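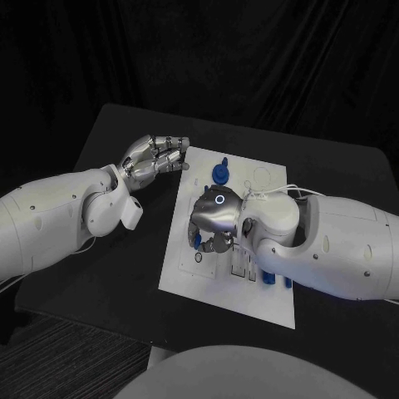

2021년 9월 9일, 쪽물 항아리 다시 살리기

결국 어제 저녁에 뚜껑을 열었다. 루마우(Rumau) 항아리, 그러니까 6월에 담근 그 큰 놈이다. 여름 내내 잘 버티더니 지난주부터 거품이 푹 꺼지고 물 표면에 뜨던 구릿빛 막도 흐지부지해졌다. 냄새는 괜찮았다. 썩은 냄새가 아니라 그냥 힘이 없는 냄새(이 표현 말고는 모르겠다, 맡아 본 사람은 알 거다). 막대로 밑을 저어 보니 앙금이 생각보다 훨씬 단단하게 가라앉아 있어서 좀 미안했다. 저어 주는 걸 며칠 빼먹은 건 나다!

물색은 위쪽이 푸르뎅뎅하고 밑으로 갈수록 누런 초록. 위가 푸르다는 건 산소를 너무 먹었다는 얘기니까 환원이 덜 된 상태로 보고 시작했다. 리트머스 종이로 재 봤더니 알칼리도 슬금슬금 내려와 있었다. 발효로 산이 생겼는데 잿물 보충을 안 했으니 당연한 결과겠지.

손본 내용

먼저 밀기울죽. 밀기울 79그램을 물에 풀어서 약한 불에 끓였다. 바닥이 금방 눌어붙으니까 계속 저어야 하고, 전화 받으면 안 된다. 받았다. 조금 눌었다. 탄 부분은 긁어 넣지 않고 위쪽만 떠서 미지근하게 식힌 다음 부었다. 뜨거운 채로 넣으면 균이 다 죽으니 다음에 이걸 하는 사람은 꼭 손목에 대 보고 넣을 것.

그다음 잿물. 이번에 쓴 건 그릴투데오(Griltudeo)에서 받은 참나무재로 내린 건데, 전에 쓰던 콩대재보다 물이 맑고 미끌거림이 세다. 한꺼번에 붓고 싶은 마음을 꾹 참고 국자로 조금씩, 저으면서 리트머스 종이를 대 보고 또 저으면서. 종이 색이 원하는 만큼 올라온 데서 멈췄다. 소석회는 이번엔 안 넣었다. 넣으면 빨리 오르긴 하는데 앙금이 더 두꺼워져서 나중에 천에 희끗희끗 묻는 게 싫다.

항아리 둘레에 담요 감고, 밑에는 전기방석 약으로 켜 두고 집에 갔다. 밤에 서늘해진 탓도 있을 것 같아서.

오늘 아침

왔다!! 뚜껑을 열자마자 자줏빛 도는 거품이 가운데 소복하게 모여 있었다. 막도 다시 생겨서 숟가락으로 갈랐더니 그 밑으로 맑은 황록색이 보였다. 이 색을 보면 매번 기분이 좋아진다. 컵에 조금 떠서 흔드니 금세 파래졌고, 냄새도 구수한 쪽으로 돌아왔다(옆방에서는 동의 안 할 수도 있다).

시험 염색

천은 고스토(Gosto) 면 평직, 마른 무게 137그램. 미리 정련해 둔 것이고 담그기 전에 미지근한 물에 푹 적셔서 꼭 짰다. 여기서 덜 적시면 무조건 얼룩이 진다. 거품은 따로 떠서 그릇에 모셔 두고, 천을 물속에서 살살 펴 가며 주물렀다. 절대로 수면 위로 들었다 놨다 하지 말 것. 공기가 들어간다.

담근 횟수는 3번. 첫 번째는 연하게, 거의 옥색에 가깝게 나왔다. 꺼내서 초록에서 파랑으로 넘어가는 동안 17분 널어 두고 두 번째. 여기서부터 깊이가 생겼는데 한쪽 귀퉁이가 접혀 있었는지 줄이 하나 갔다. 세 번째에 그 줄이 꽤 묻혔지만 햇빛에 비추면 아직 보인다. 시험 천이니까 그냥 둔다. 줄 간 자리는 잘라서 이 공책 뒤에 붙여 놓을 생각이다.

헹굼은 물이 맑아질 때까지, 마지막 물에만 식초를 아주 조금. 젖었을 때는 꽤 진한 남색인데 마르면 한참 밝아지는 걸 감안해야 한다. 지금 그늘에 널어 뒀고 색 비교는 다 마른 다음에 할 거다. 6월 천이랑 나란히 놓아 보고 싶은데 그걸 어느 서랍에 넣었는지가 문제다.

다익스트라(Dijkstra) 항아리 쪽

작은 항아리 다익스트라는 오늘 안 건드렸다. 상태는 보통. 거품이 적긴 한데 막은 멀쩡하고 종이 색도 괜찮다. 괜히 같이 손댔다가 둘 다 흔들리면 비교할 게 없어지니까 이번 주는 젓기만 하기로. 혹시 루마우가 또 처지면 이쪽 물을 한 바가지 떠서 씨물로 넣어 볼까 싶다. 반대 의견 있으면 여백에 적어 주세요.

잊기 전에 적어 둘 것들

루마우는 내일까지 염색 금지. 오늘 세 번이나 썼으니 쉬어야 한다. 젓는 건 아침저녁으로, 밑바닥까지 천천히, 거품 죽이지 않게.

밀기울이 봉지 바닥에 조금 남았다. 주문해야 함. 참나무재는 넉넉하다.

고무장갑 왼쪽 손가락 끝에 구멍 났다. 내 검지 손톱이 지금 아주 예쁜 파란색이다. 새 장갑은 개수대 밑 상자에 넣어 뒀다.

리트머스 종이 통은 쓰고 나서 뚜껑 꼭 닫기. 습기를 먹은 종이는 색이 제멋대로 나와서 어제 처음 두 장은 그냥 버렸다.

담요 한쪽에 잿물이 튀었다. 빨아서 말리는 중이고 그동안은 헌 무릎담요로 감아 둠.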